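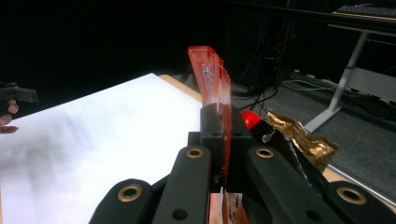 Fig. 1. The sorting table with its white paper on, and an orange-red plastic tray held upright over it.

What's Left in the Packet? Our snack packaging project

By Thaís Barbosa
July 18, 2024 – 3 min read

I'll start with a confession, which is that I eat a lot of biscuits. When our tutor at Ademgate asked us to pick a material we handle every day and find out what happens to it, I went straight to the bin under my desk and had my subject in under a minute (my flatmate did textiles and was at it for weeks!).

The plan was to save every bit of food packaging from our shared studio, sort it on one table and see which parts were easy to separate and which weren't. I'd thought it would be a bit of a doddle. We began collecting in December and by the end of term we had 135 pieces, all rinsed or wiped and kept in two big boxes by the window. The smell was mostly fine, apart from one yoghurt incident.

Setting up the table

We tried sorting straight onto the tabletop first and it was hopeless, as crumbs went everywhere and small bits vanished. So we put a big sheet of white paper down and the whole job got easier. You can spot a scrap of film on white paper, and you can write on it too – my pencil notes for the first session are still on the back of one sheet. The only trouble is the light. Shiny stuff throws reflections all over the place, and I ended up turning things round and round to find the recycling marks.

What we sorted

Trays were my favourite, which surprised me. The see-through coloured ones look lovely when the light gets into the walls, and I had a soft spot for the long narrow orange-red sort. They were also the simplest to deal with, being one material all the way through, so long as the film lid had come off cleanly. Faint printing was a nuisance though. On 29 pieces we couldn't read the mark at all, and those went into a pile I labelled "no idea", which our tutor asked me to rename.

Foil-look bags were the worst. I'd always used the scrunch test at home, where you crumple the bag in your fist and see whether it springs back, and I'd assumed that anything that stayed crumpled was proper foil. It's not quite that simple with layered bags, because some of them are stiff enough to hold a crease for ages. We ended up leaving a bag for two minutes after scrunching before we decided, and even then we argued.

Bright printed wrappers came somewhere in the middle. They're cheerful on the table, all that orange and pink, but the pictures on the front get far more room than the disposal advice. I found one where the advice was hidden under the seam and I had to cut it open to read the last word.

The Frota method

Frota is what we called our sorting sheet, after a café we used to plan it in. It has three columns: one material, more than one but comes apart, and stuck together for good. I'd wanted seven columns to start with and I'm very glad I was talked out of it. The sheet got coffee on it twice and had to be copied out again, so if a figure in the appendix looks squashed, that's my handwriting and I'm sorry.

What I'd change

I'd weigh things next time. Counting pieces makes a sweet wrapper equal to a whole tray, and that can't be right. I'd also write down where each piece came from, as we had a long talk about whether biscuit people and crisp people make different rubbish and had no way to settle it. And I'd get a lamp with a softer bulb.

The trays are going to the model-making room, where they'll be used for holding paint and glue. I've kept one for my pens.

14 shares – 2 comments

More student projects
Folline: a raincoat from old tents
Tritanska: mapping the noisiest corridor
Ademgate end-of-year show: what's on where
Can you mend a kettle in an afternoon?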